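Hand-held gripper demos: does the policy learn the fold or just the bedroom?
Asked in Learning from Demonstration, 24 Aug 2018

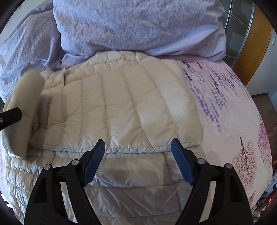
I'm trying to reproduce a result for my project and I'm stuck on one part of it. The method is the usual one: you collect demonstrations with a hand-held gripper that has a camera on it, train on the camera view plus the gripper pose and opening width, and then run the policy on an arm with the same fingers fitted. The claim I'm checking is that demonstrations from ordinary homes transfer better to a new home than the same number recorded on a lab table.

My task is folding a quilted puffer jacket on a bed. I have 200 demonstrations, all with the cream jacket, recorded in 2 bedrooms. The pillow and the printed sheet stayed on the beds. Two grippers are used, one in each hand, so the second tip often comes into the first camera's view.

On the arms, in a third room the policy hasn't seen, I get 9 good folds out of 29 trials. I count a fold as good if the sleeves end up inside and the hem lies straight when the grippers let go. Most of the failures look the same. The gripper goes down towards the edge of the jacket, closes too early and comes up with nothing, or it takes the outer layer only and the filling slides back.

What I can't tell is whether this is a problem with the rooms (too few, so it has learnt the bedding) or a problem with the jacket itself. Padded fabric doesn't lie flat, and the seams run all over it. The flap is often moving fast when it is lifted, so those images are blurred as well. Should I collect more rooms, or more grasps in the rooms I have? I can get into a house in Fletley in September but only for a short time, so I'd like to pick one.

Yoga Yeoh

Ostapchuk

More rooms. Two isn't enough to say anything about transfer to a new home, whatever the total number of demonstrations is. We had the same thing with towels. Going from two rooms to more helped a lot, and adding further demonstrations in the old rooms hardly helped at all.

But do a cheap check first. Take the sheet and pillow from one of your training bedrooms, put them under the jacket in the third room and run the same 29 trials with the same starting positions. If the score jumps, it has learnt the bedding. If it stays where it is, the room is not your main trouble and I would look at the grasp.

Also try a different jacket on the training bed. With only the one garment you can't separate "knows how to find a hem" from "knows where cream stops and sheet starts". A pale jacket on a pale pink sheet is a hard case for that anyway — the edge will be faint in some light and the model will lean on whatever else is near it, such as a pattern in the print.

I wouldn't throw out the blurred images. The arm's camera will blur too if you run it at anything near hand speed. Do check that you are running it at that speed, though. If the demos are quick and the arm is slow, the policy is seeing sharp pictures at moments where it was trained on blurred ones.

sesa_bench

get a plain sheet. worked for me

Gekevwood

I half agree with Ostapchuk, but "closes too early" sounds like timing to me, and you can check that without going to any house.

On a hand-held rig the images and the width reading come from separate places and each has its own delay. If the width signal runs ahead of the picture, then in your data the fingers start to close while the image still shows them open above the cloth. The policy copies that faithfully. On a hard object you get away with it. On a puffy jacket the top layer sits well above the seam you want, so a small error in time means you pinch air or only the shell.

To test it, open and close the gripper in front of its own camera a few times without any fabric. Find the image where the tips meet and compare it with where the width reaches its minimum. Do it for both grippers, and don't assume they match. Then measure the delay on the arm side separately and correct for both. You can re-export the old data with the offset fixed, so the 200 demonstrations aren't wasted.

The outer-layer grasps are a different fault, I think. Go back through the demos and look at how the person gets hold of the hem. People often push down and squash the padding before closing. They feel it through the handle and don't notice they are doing it. The camera shows very little of that, and if your arm controller is stiff or has a height limit above the mattress it won't press far enough to do the same. Check the limit first. On ours it had been set for a table and was never changed for the bed.

If the timing and height are both fine, then go to Fletley and spend the visit on short clips, just the approach and first grasp, with the jacket dropped differently every time. Full folds take too long for what you need. Keep the results from that house separate until you've decided whether it is a training room or a test room. It can't be both, and once it has been in the training set you can't report it as unseen.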